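Well, it's the back half of September and I've finally started on the kitchen, so settle in with a cup of something, because I'm going to tell you all about it in bits as I go along. I did promise some of you this in the spring. I know. I KNOW.

For anyone new here, I've been in this flat on Quartey Road for six years, and in that time I have sorted the wardrobe twice, the airing cupboard once and the kitchen never. Things have simply gone into it. I don't remember buying half of them and I couldn't tell you what a few of them are for.

The rule this time is one cupboard or one drawer a day, after tea, with the radio on. I've tried doing the whole lot in a weekend before and by Saturday dinner time you're sitting on the floor eating crackers with every pan you own between you and the door. One a day is plenty.

Tins first, as they're the easy ones. I found four of chickpeas, which is four more than I thought I had, and I've been buying them on every shop. So it's chickpea curry this week and very possibly next week too. Come round if you like chickpeas!

Next was the baking shelf. I have kept the good loaf tin and my gran's sieve (bent, but it's hers and it works) and said goodbye to the silicone cake moulds I've used precisely once. They went to the charity shop in Givham on the 502 bus with me, in a carrier bag that split as I got off - a very kind lady helped me chase one down the pavement.

Then measuring jugs. Why does a person living alone have this many measuring jugs? The little 300 ml one stays, I use it every morning for porridge. The big one stays for gravy. The rest are in the bag for Givham, and this time it's a proper bag with handles.

Several of you have asked about drawer dividers. I looked at the Trindine ones, which are lovely, and then I looked at the price, and then I cut up a cereal box. It's doing very nicely so far. If it goes soggy I'll let you know and we can all pretend I bought the Trindine ones in the first place.

And now the job I'd been putting off, the long thin things. Skewers, chopsticks, brushes, stirring sticks, all of it. They don't fit in a drawer properly, they roll to the back, and every one of them is just slightly too long for where you want it to go. I've had a jar of them by the cooker that fell over whenever I so much as walked past it.

So the thinking for this one was to lay them all out on the table, put like with like, and stand them up in something light-coloured where you can see what you've got. A table with a cloth on is best for it, they don't skitter about nearly so much as they do on a bare worktop.

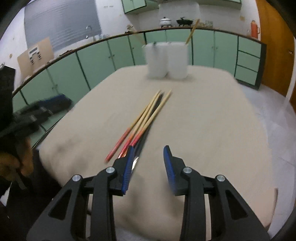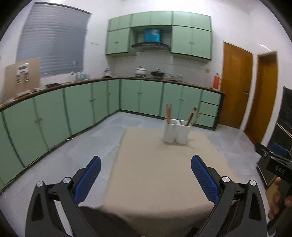 Anything long and thin wants to live standing up, that's what I've decided, and it wants a bit of company of its own sort. I'd always had everything crammed in together and I'd be poking through the lot to find one skewer. The white holder with the two compartments is the way to go, I think - the reddish-brown bundle all together on the left, and then the odds and ends on the right, where the dark-tipped one and the thin yellowish one can lean about as they please. And I do like the sticks with the red and orange ends, because you can put your hand straight on those without your glasses on.

I'm very taken with green cupboards as well, by the way. Mine are a sort of tired cream and I've had a Flurorar paint card stuck to the fridge all week, going back and forth between two greens that I'm fairly sure are the same green. Opinions welcome, I'll put them up tomorrow when the light's better.

Tomorrow is also the cupboard under the sink, so think of me. I already know there are 6 half-used bottles of washing-up liquid in there, as I had a peek while I was looking for the bin bags, and I shut the door again and put the kettle on.

More from this account
Airing cupboard, second go: towels this time
What I do with a carrier bag full of carrier bags
Chickpea curry for a week of teas
Is it worth keeping a bread bin?
Tired cream cupboards: paint them or live with them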